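Gallery: Trays and Baskets for the Shared Table

Gramness Housewares Study Room
Prepared by Zübeyde Uçar, Collections and Displays
Posted Dec 11, 2023

The Gramness study room maintains a lending collection of everyday table goods for use by schools, community kitchens and member households. The collection currently holds 305 items, of which 94 are baskets. Woven pieces were added in September, following requests from members who wished to compare them with the plastic trays already available for loan.

This gallery shows a simple arrangement on a white table: woven baskets toward the back and a pale green tray at the front. Members planning a breakfast counter or a serving station may find it a useful starting point. The darker weave has been given to drinkware, and the lighter weave to fruit.

Baskets and tray, study room table

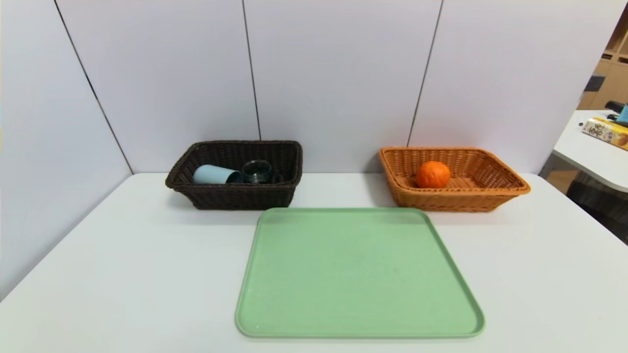

Light blue cup in the dark basket, orange in the tan basket

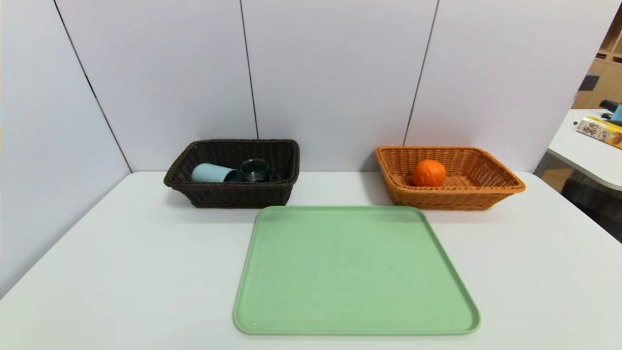 Two woven finishes, with the green tray in front

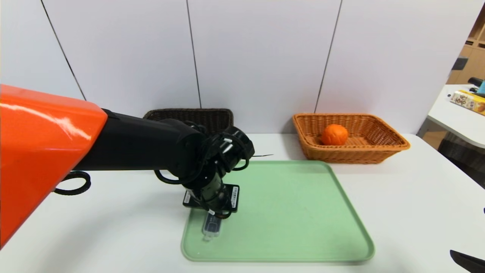

All three views: pale green tray with raised rim, dark brown basket at left, lighter basket with a single orange at right.

Notes for Borrowers

Baskets and trays may be reserved together or separately. Requests for more than 80 pieces should be made in writing and are reviewed by the Collections and Displays office.

Woven baskets should be brushed out before they are returned. Please do not soak them. Loose fruit may be placed directly in a basket; cut fruit requires a liner, and liners are available at the lending desk. Trays should be wiped with a damp cloth and dried before stacking.

Table linens from the Tiltex and Siltura ranges are cataloged separately and are shown in the Poulain Room gallery. The printed catalog is limited to 200 copies and may be consulted at the front desk.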